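Clelthorpe and Tamihana Treatment Access Program
Progress report to the funder, second half-year
Prepared by Heather Waaka, program office, Dundunport

1. Enrollment

The program provides tuberculosis screening and treatment support at the Clelthorpe and Tamihana clinics. In the reporting period 1,317 people were screened against a target of 4,000 for the full grant. Of those who started treatment, 399 remain on it. Stock levels of first-line drugs were adequate at both sites until December, when Tamihana borrowed from Clelthorpe.

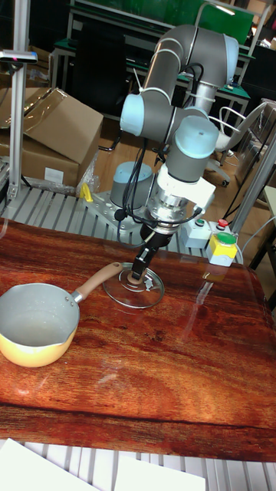

Gripper holding a glass lid by its knob.

2. Staffing

Shona Grimshaw took over as lead nurse at Clelthorpe. The second outreach post at Tamihana is still vacant and has been advertised twice. Saturday opening continues at Clelthorpe only. 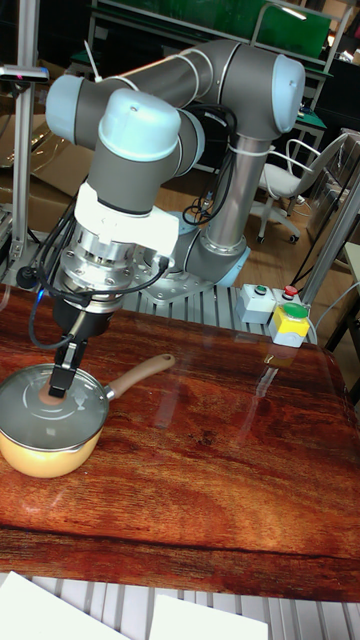
Will the vacant post affect the screening target?
The shortfall at Tamihana is expected to continue until the post is filled. Clelthorpe's outreach days have been extended to cover part of it.

3. Records

Patient records at both clinics were moved to Imumov. Bok-nam Jin checked 40 transferred files against the paper originals and corrected the dose dates where they differed. Paper cards will be kept until the next report.
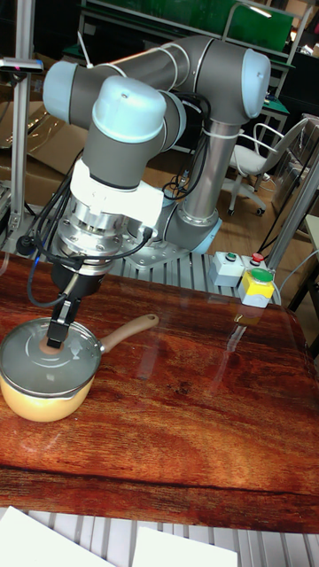 Training for treatment supporters was revised by Sofia Makris. The home visit module now includes safe storage of medicines and preparing food for patients with poor appetite. Its kitchen checklist was reworded after trainees asked which cookware was meant; "lid" now reads "glass pot lid with a round brown knob," the same type as the one under the black fingers. The infection control module is unchanged.

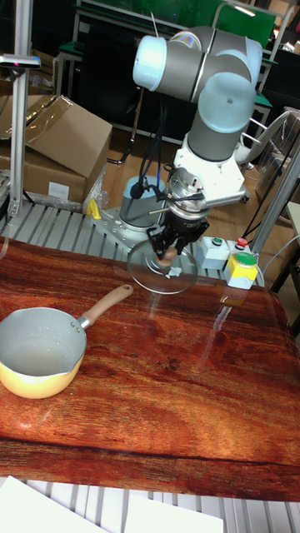
Equipment spending was below budget, and the balance is carried to the next period. Gisela Paredes has updated the asset register for both sites. Entries now record labels and markings, down to details as minor as the strip of white tape below the knob on the clear lid. Two refrigerator thermometers at Tamihana are listed for replacement.

4. Next period

Fill the Tamihana post. Complete the file checks. Submit the revised drug forecast with the next claim.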